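Hand-held gripper build - finger pads, advice wanted

rizwan_b
Second set of jaws done at last. Linkage is fine, bit stiff on the left. Pads are the problem. Cut the blue ones with a fine serrated edge, tried them on the bed as usual. Thick plush = they just press in and skate.

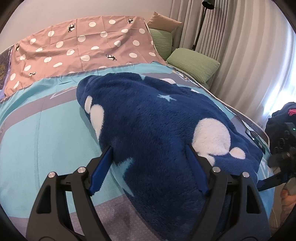

Pads on the navy plush

Anyone tried softer stuff? Got 300 quid left till August so no fancy parts pls

grolten_fan
Serrations are a waste of time on pile. Go smooth, go softer.

MilagrosC
Disagree. Ran serrated all winter on towels, no bother. Its your closing angle. Tips need to meet before the heels do

rizwan_b
They do meet. I think. Will check with a feeler guage tonight

Temitope L
What are you closing it with, trigger or servo?

rizwan_b
Trigger, 2 springs. Opened it right up and came in flatter, one finger either side of a fold.

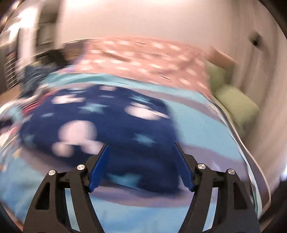 Still not happy with it tho. Springs might be too weak - had heavier ones from Allareo but they made my hand ache.

grolten_fan
So its not the angle then. Softer pads, like I said.

MilagrosC
He's not even measured it yet!!

Temitope L
Try a stiffer spring on one side only. Cheap anyway

rizwan_b
ok ordering both, will report bakc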